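January 9, 2019. Seat pitch mockup, business cabin

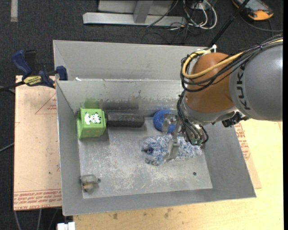 Spent the morning with Oksana on the footwell for the Bradano seat, and I'm still not happy with it! At 192 cm Zakhar can lie flat, but his toes hit the shroud every time he rolls over (he was a very good sport). We tried three cushions and the Stitton foam won easily. I want to redo the side stowage too, with sloping walls like the grey metal bin has, so a phone slides back to where you can reach it. Bare metal is out though, the floor of that bin is all scratches and scuffs, and a premium passenger would spot that before takeoff.

Puspita wants the shell width back up to 105 cm. Fine by me, but then we lose the aisle, so she and Svyatoslav can fight that one out. Still to do: call Phyllis about the November tray latches.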